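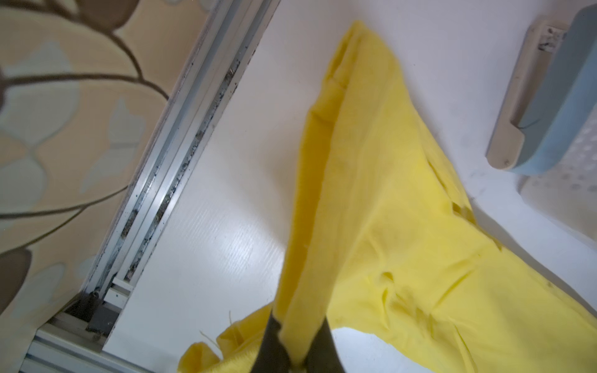

Catdale list archive
Subject: Re: [catdale-data] Towel folding set, how many demos before we train?

Replying to the list because two other sites have asked me the same things off-list. The original message is quoted first and my answers follow in order.

> We are starting on cloth next month and plan to copy the Drestura
> setup as closely as we can: two arms on the front rail, one fixed
> view, one view per wrist, same printed wallpaper on the walls. Before
> we commit operator time I would like to know:
>
> - how many episodes you had when the first policy was worth running
> - whether you clear the floor between episodes
> - what you do with bad grasps, keep or delete
> - whether the wrist views earn their disk space
>
> Our Kramer set was all rigid objects and I suspect very little of it
> carries over.

You are right about the Kramer set. We tried starting from it and saw no gain over starting from nothing on cloth, so don't spend time converting the old files.

1. Number of episodes

We trained at 35, 113 and 253. The 35 policy moved toward the cloth and closed on air most of the time. At 113 it got the first fold on a flat start and lost it on anything rumpled. 253 is the first one I would show to anybody. If you can only afford one training run, wait until you are past 200.

More important than the total is how the starts are spread. Our first batch was nearly all flat, square starts because those are quick to set up. We had to go back and record rumpled ones in August, and I would mix them from the first hour if I did it again. The operator drops the cloth from elbow height, and whatever lands is the start.

2. Clearing the floor

We don't clear it. The basket stays at the back and there is usually a tape measure in front of the cloth. Some sessions have more than that out. The early policies from the other bench, where everything was cleared, got confused by a single stray item. Move the clutter between blocks of episodes and leave it alone inside an episode. Write down what you moved in the session notes, one line is enough.

The part that needs care is when both grippers come down close together on the folded cloth. Our operators slow down there without being told to, and the policy copies the pause. We decided we could live with it. 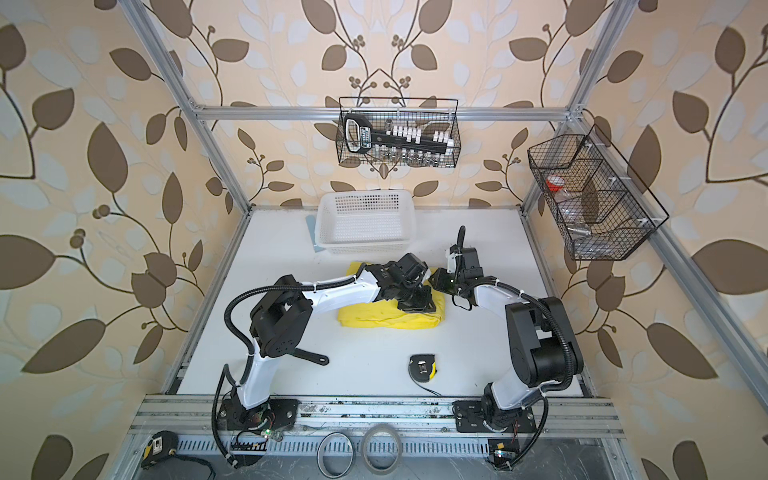
3. Bad grasps

Keep them if the operator recovers within the same episode. Tag them "regrasp" in the Joro sheet so they can be filtered later. Delete only if an arm faulted or the cloth left the floor of the cell. We dropped 21 episodes on those grounds and kept everything else.

A grasp that bunches the fabric is not a bad grasp by itself. Thin knit does that every time you pinch it in the middle. What matters is whether the operator can still lay out an edge from there. Please agree on this before you start, because our two shifts had different ideas and the tags from the first week are useless.

Frayed edges are a separate problem. Loose threads sometimes hang on a fingertip after release and drag a corner back. Trim the cloth at the start of the shift or swap it, and note which.

4. Wrist views

Yes, keep them. From the fixed view you can see how the cloth lies as a whole, which you need for deciding where to go next. You can't judge from it whether a fingertip has one layer or two.

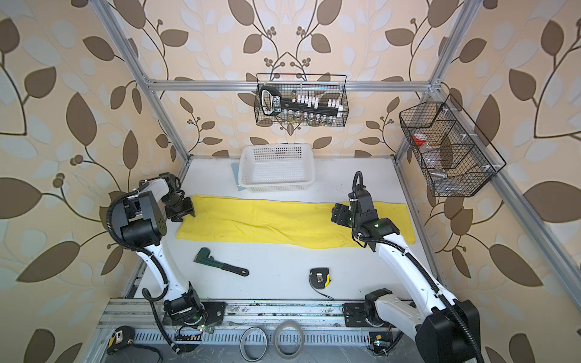

The wrist views are where you look for that, and when I trained without them the double-layer grabs went up by enough that I stopped the test early. If disk space is the worry, drop the frame rate on the fixed view first. I have not tried lowering resolution on either.

A few smaller things you didn't ask about. End every episode with both grippers open and clear of the cloth, or the policy never learns to let go. Check that the time stamps from the two arms agree before each shift. Glare off the white floor changes between morning and late afternoon, so record in both.

I can put the session note template and the tag list on the shared drive if people want them. Reply on the list please, not to me directly.

Drestura bench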